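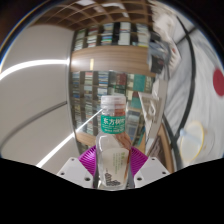 Photo: Pieter Dierckx

Section 4: Setting Up Your Refrigerated Trailer for Its First Load

Welcome to the good part! Your Brolstead trailer is hitched, the lights check out, and now you get to bring the cooling unit to life. If you've only pulled dry freight before, give yourself a full hour the first time through. After a few loads you'll do most of this while your coffee is still hot.

Before you start

You'll need the unit key, a flashlight, the probe thermometer from the door pocket, and your load sheet. Park on level ground with the trailer brakes set and the wheels chocked.

Caution: The cooling unit can start by itself in Auto mode. Set the main switch to OFF before you open any service panel, and keep sleeves and gloves away from the belts and fans.

4.1 Starting the unit

1. Open the lower service door and check the fuel gauge. The tank on the trailer is separate from your truck's tanks (an easy one to miss on a new rig!).
2. Check the coolant and oil levels. Top up if either one is under the lower mark.
3. Look over the belts for cracks and close the service door until both latches click.
4. Turn the main switch to ON. The display runs a short self-test and then shows the box temperature.
5. Press START and hold it for two seconds. You'll hear the glow plugs cycle first, so don't let the short silence worry you.
6. If code 612 shows up, the rear doors aren't fully closed. Latch them and press CLEAR.

Note: Trailers with the Grorkaleck controller show the door warning as a flashing symbol with no number. Everything else works the same way.

4.2 Pre-cooling the box

1. Sweep the floor and clear the drain holes, front and rear.
2. Check that the air chute hangs straight along the ceiling with no tears.
3. Close the doors and set the temperature from your load sheet.
4. Select Continuous for fresh produce, or Start/Stop for frozen goods.
5. Let the box reach its set point, then run one manual defrost.
6. Take a probe reading at the rear doors and write it on the sheet next to the display reading.

Switch the unit off before you back up to an open dock. Warm, damp air gets pulled in fast, and an iced coil is a miserable way to begin a trip.

4.3 Loading

1. Probe the product on the dock before it goes in. The unit holds a temperature beautifully, but it isn't built to bring warm freight down.
2. Keep every stack below the red load line.
3. Leave a gap between the front pallets and the bulkhead.
4. Use load bars at the last row. Each Balogun bar supplied with the trailer is rated for 800 pounds.
5. Close up, restart the unit, and check the display again before you pull out.

Note: For mixed loads with a divider in place, see Section 6. The rear zone has its own set point and its own defrost timer.

4.4 First service

Have the oil and fuel filters changed at 225 engine hours. Any Rundorska service shop can do it, and the hour meter is under Menu, then Data. If you're putting a new trailer to work in September, book early, as the harvest rush fills the bays!

Continue to Section 5 for temperature records and printing a trip report.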